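Trungate bathroom vanity with ceramic top: review after 8 months

Posted by Nilmini Siriwardena, March 7, 2022

We bought the Trungate vanity in July to replace a pedestal sink that had no storage at all. It came in two boxes, one with the cabinet and one with the ceramic top. The faucet was sold separately. Delivery took 10 days, and one corner of the cabinet box was crushed, but the parts inside were fine.

The cabinet is white and goes with most things. The top is a single piece, with the basin molded in and a flat deck along the back for the faucet. I like this a lot better than a drop-in sink. There is no seam around the bowl to scrub, and wiping it down takes a minute with any old cloth.

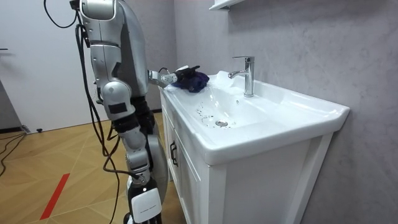 Assembly took two of us three hours. The instructions are drawings only, and the step for the hinges is wrong in my copy (left and right are swapped). Todor Milošević did our plumbing and had to cut the back panel a little to clear the shutoff valves. Measure where your pipes come out of the wall before you order.

The bowl is wide. I can wash a sweater in it without getting water on the floor. The rim is flat enough to leave a washcloth on while I do something else, and I no longer miss the towel bar we took down. Soap does slide if the rim is wet, so get a dish with rubber feet. 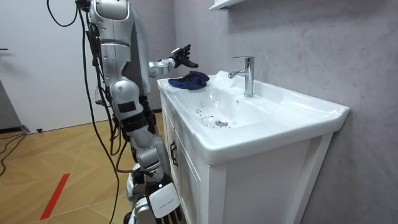 The doors are the weak part. One of them dropped slightly after a couple of months and I had to tighten the hinge screws. It has stayed put so far. The finish has held up, apart from a small chip near the bottom that I think came from the vacuum.

The other thing to know is that glossy white shows everything. Any bit of grit or dust stands out, on the rim as much as in the bowl. I rinse it daily and give it a proper clean once a week. Skip the scouring powder. The care sheet says it will dull the glaze.

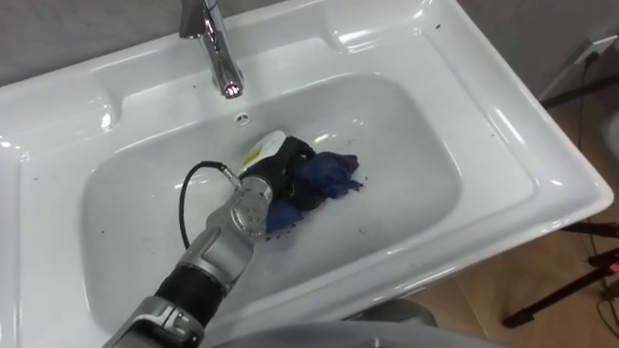 There is an overflow hole under the faucet, and I clean it with a bottle brush. For the faucet I chose a plain chrome one with a single lever. It fit the pre-drilled hole with no adapter.

I also looked at the Ikcombe, which has drawers, but it was too deep for our room. If you have the space, drawers would be more useful than doors.

Rating: 7 out of 10. Two points off for the hinges and one for the instructions.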